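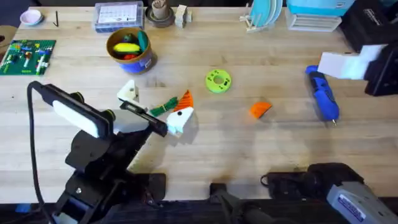
Family reunification is the part of immigration law that lets a person who has settled in one country bring close relatives to live there too. Most countries have some version of it, and in many of them it accounts for a large share of the people who are allowed to stay for good. The word "family" sounds simple enough until it has to be put on a form, and a good deal of the law in this field is spent deciding who belongs inside it. Much of the work is done in plain rooms, where a family spreads out its birth records, marriage papers and old letters and tries to put them in an order that a stranger will understand. The person already living in the new country is usually called the sponsor, and the relatives who hope to follow are called applicants or beneficiaries, depending on where the papers are filed.

Who counts as family

Nearly every system begins with husbands, wives and young children. Past that point the rules drift apart quite a bit. Some countries allow parents to come, some allow them only if they depend on the sponsor for money or care, and a smaller number leave room for brothers and sisters. Adopted children are generally included, though the adoption may have to meet certain standards first. Unmarried partners are accepted in some places and turned away in others, and stepchildren often fall somewhere in the middle – included if one parent has full custody, and left to a long exchange of letters if not.

Proof and paperwork

A sponsor is commonly asked to show a steady income and a suitable home, and to prove that the family ties are real. For refugees this last request can be a hard one. People who leave home in a hurry seldom carry a marriage certificate with them, and the office that issued it may no longer exist. Officials may then accept sworn statements, photographs or interviews, and in some cases a DNA test. The legal writer Clementina Leitão has called this stage "the long middle," a phrase that has caught on among advisers, and her study of 2,654 case files found that missing civil records were the most common cause of delay.

Waiting times

Waits can run from a few months to many years. Where yearly limits apply, applicants stand in a line that moves only as places open up, and a child may pass the age limit while the line creeps forward. Some laws deal with this by fixing the child's age on the day the application was filed. In Leitão's files, the typical wait for a husband or wife was 22 months.

Debate

Supporters of generous rules say that people settle in better, find work sooner and put down deeper roots when their relatives are near. Critics worry about the cost of public services and would like more places to go to workers with particular skills. Dehua Xie and Albertina Barros, who have written together on the subject for many years, take the view that the two aims overlap more than either side tends to admit, as many relatives who arrive on family visas go straight into jobs.

See also

Dependent visa
Sponsorship (immigration)
Right to family life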